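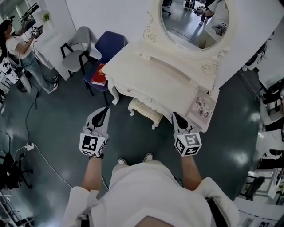

Inside the Dorno Sleep Lab's open day

I've been reading sleep studies for years, usually in bed and far too late, so when Dorno opened its research building to the public I was at the door before the coffee was ready. What a good day!

Our guide was Chaltu Birhane, a sleep technician who has worked nights there since the lab moved into the old Turnance building. She took us straight to the overnight rooms, which look like plain hotel rooms until you notice the wall panel where all the sensor leads plug in. One man in our group volunteered to be wired up (scalp, chin, both legs) and we got to watch his brain waves on the monitor next door. He closed his eyes and the pattern changed within seconds. I could have stood there all afternoon.

The current project is called Jestari, and it looks at whether getting up at the same time every day helps people who wake during the night. They've signed up 235 adults so far and want 300. Half keep a fixed wake time, weekends included, and the others carry on as usual. No results yet, and Chaltu wouldn't be drawn into guessing, though we tried.

Upstairs was the scoring room, where two people go through each night's recording separately in 30-second pieces and then compare notes. I had assumed software did all of it. It does a first pass, but they still check by eye, and they let us try a few pages ourselves. I mixed up light sleep and REM almost every time.

The Salehi lecture at the end was packed, 44 chairs and people along the back wall. The questions ran long, mostly about naps and melatonin, and the speaker was happy to say "we don't know" when that was the answer.

The next open day is planned for September. Parking is behind the building, and the stairs to the scoring room are steep, so ask at the desk for the elevator.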